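Ticket: Wi-Fi drops in Room 4, Pasov Guest House
Opened by: Kurniawati Hidayat
Category: Network / wireless
Priority: was Low, now Normal
Status: Closed, see end

Problem

Wi-Fi in Room 4 drops out and comes back by itself. Phone shows full bars the whole time, pages just hang. Then it's fine again. Worse in the evening. Other rooms on that hallway OK as far as I know, no complaints anyway.

Guests in there have been using their own data. One left a review that mentioned it, so I'd like this sorted before the May bookings start.

Equipment

Router: Waaka, in the office downstairs, came with the Zirkport line
Extender: Brokix plug-in, upstairs hallway outside the linen closet
Cable from office to hallway: none, extender is wireless only
Line: Zirkport, the regular plan, never upgraded

What I already tried

Restarted router. Restarted extender. Restarted both, router first. Forgot the network on my phone and joined again. No change with any of it.

Reply from support

Thanks for the detail. Before we change anything, can you tell us where in the room it fails? Walk around with the phone, run a speed test by the door, by the window and at the bed. Do it once in the morning and again after dinner. Also note which network name the phone is on each time, the router and extender may be using diferent names.

Update, Kurniawati

OK did the walk around. Morning:

Door: 29 down, steady
Window: 9, jumpy
Bed: 2, then test failed, then 2 again

Bed is the bad one, which is of course where everybody sits with their phone. Network name was the extender one at the door and the main router one at the bed. Didn't notice it switch.

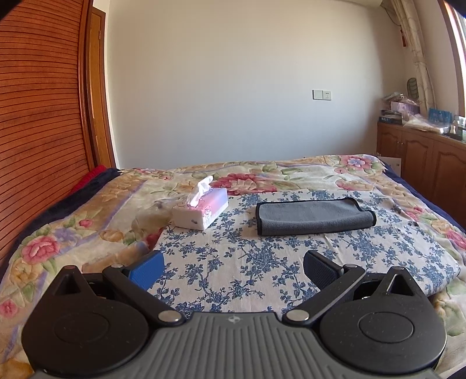 Room 4, at the bed. Tissue pack and folded gray cloth on it.

Evening, same spots: door was OK, window failed, bed failed. Could not get a number at the bed at all. Tried with the hallway door open and got a page to load, slowly. Closed it, hung again.

Old building, walls are thick. The wall behind the bed is the one with the chimney in it, closed up years ago but all the brick is still there.

Reply from support

Very useful. Two things going on, we think.

First, the phone is jumping to the router downstairs when it gets to the bed, even though that signal is too weak to be any good. Full bars doesn't tell you much, some phones are slow to update the icon.

Second, the chimney. Brick that thick will eat most of a 5 GHz signal. The slower band gets through better.

Please try this in order and stop if it gets better:

1. Log in to the Brokix page and check the firmware. Update if it offers one.
2. On the Waaka, give the two bands separate names, so you can tell which one the phone is using.
3. Put the test phone on the slower band only. Repeat the bed test.
4. Move the extender. It should be out of the closet corner and up off the baseboard outlet if you can manage it.

Update, Kurniawati

Step 1 done. Firmware was old. Took ages, light blinked orange the whole time and I nearly pulled it out of the wall. Came back on its own. Retested at the bed -- still bad.

Step 2, couldn't find it. The menu doesn't match your instructions, mine says "Smart Connect" and there's a switch. Is that the one?

Reply from support

Yes, that's the one. Turn Smart Connect off, then you'll get two boxes for two names. Keep the same password on both or every device in the house will need to be set up again.

Update, Kurniawati

Off now. Kept the password. Office printer fell off the network anyway, had to put it back on by hand. Just so you know for the next person.

Slower band at the bed: 9 down and it held. Left a video going while I did the towels, and it was still playing when I got back. So step 3 is a yes.

Evening test not so good. Started OK, then stalled around dinner time when the house is full. Not a full drop like before, more of a crawl. I think step 4 is needed too but the hallway only has the outlet by the linen closet and one by the stairs. Stairs one has the vacuum plugged in half the day.

Questions:
-- does the extender have to be in the hallway or can it go in the room?
-- if it's in the room, can a guest unplug it and break things for everyone else?
-- is there any point calling Zirkport about the speed or is this all on our side?

Reply from support

It can go in the room if it still gets a good signal from the router there. From your numbers, by the door should work. Not by the bed, same brick problem.

If a guest unplugs it, the rooms that depend on it lose Wi-Fi till it's back in. Nothing is damaged and settings are kept. A small label on the plug usually does the trick.

Don't call Zirkport yet. 29 at the door says the line is delivering. If that figure falls at the office end, then call.

Update, Kurniawati

Moved it Wednesday, after checkout. It's on the outlet just inside the door of Room 4 now, label on it. Light is solid green, was always amber in the hallway and I thought amber was normal!

Ran the bed test again with the door shut. Loaded everything I tried. Went and sat in the other rooms on the hallway as well, all fine, a bit slower at the far end but nothing anyone would write a review about.

Still to do: evening test with a full house, and new Wi-Fi cards for the rooms as the network names changed.

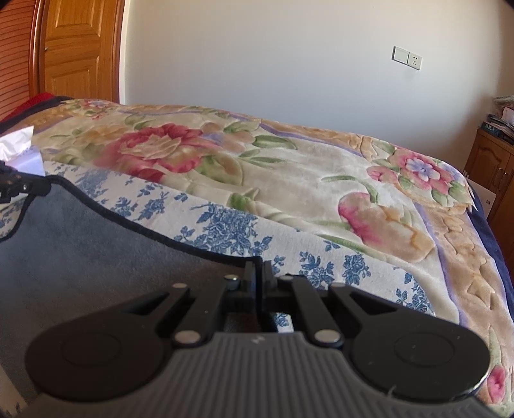 Evening test

Full house. Bed: 29 on the first try, 9 on the second, no fails. Window about the same as the bed. Asked the guests at breakfast next day, no trouble, kids had been watching cartoons on it.

Resolution

Cause: phone roaming to weak router signal at the bed, chimney brick blocking the faster band, extender in a poor spot with old firmware.
Fix: firmware updated, Smart Connect off, bands named separatly, extender moved inside the door of Room 4.
Customer to watch: extender light. If it goes amber again, check the plug first, then restart it.

Closed by support. Reply to this ticket to reopen it.

Last note, Kurniawati

Fine to close. Wi-Fi cards are printed. Printer is still on the old name in the menu but it prints so I'm leaving it.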